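How do you teach a robot to fix a computer?

Have you ever peeked inside a big desktop computer? It's a jungle in there! Cables loop all over the place, and the parts are packed in tight. I work on a project called Akine, and we want to find out if robot arms can learn to take parts out of a computer and put them back in.

Why bother? Well, lots of old computers get tossed when they still have good parts inside. A robot that could rescue those parts would be pretty handy - but first it has to learn, and robots learn kind of like you do, by watching somebody do it over and over.

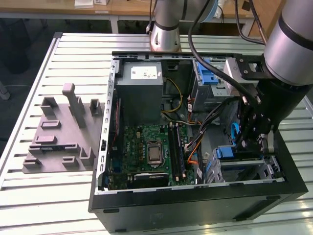 Fuseini Laryea wants to know why we can't just type in the directions and be done with it. Good question, Fuseini! We tried that first. Typed directions work great until a cable sits a tiny bit to the left, and then the robot is totally lost.

So we show it examples instead. A person steers the arms through the job, and the robot saves every move along with what its cameras see. One try like that is called a demonstration. We have 2,751 of them now (my shoulders remember every single one).

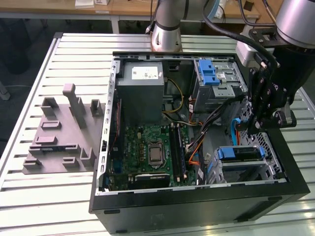 The computer lies on its side, with the gray fixture plate next to it.

Next comes practice. A computer program studies all those demonstrations and looks for patterns. What does a drive handle look like? How close should the gripper get before it squeezes? To find out how much the program needs, we trained it once with 600 demonstrations and again with 1,000. The bigger set did a lot better, especially when we moved the cables.
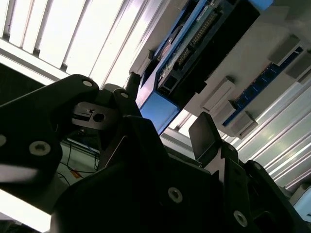 Close-up of the robot's black gripper. Can you find the round silver screws?

We use more than one camera, too. A camera beside the table sees the whole job, and one near the gripper sees things close up. Try picking up a coin with one eye shut and you'll get why extra views help! 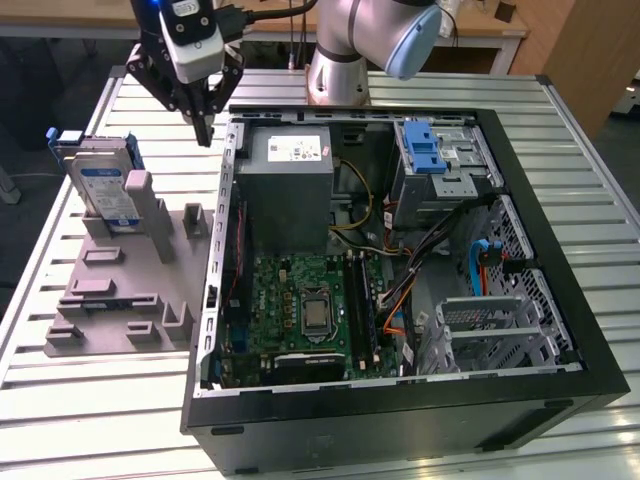
Then it's test time, and no one is allowed to steer. In our last round, the robot got 98 tries at moving a drive from the computer to the plate. It still fumbles some of them, and those are the ones I like best, as a fumble tells us what to show it next. This month we're working on twisted cables.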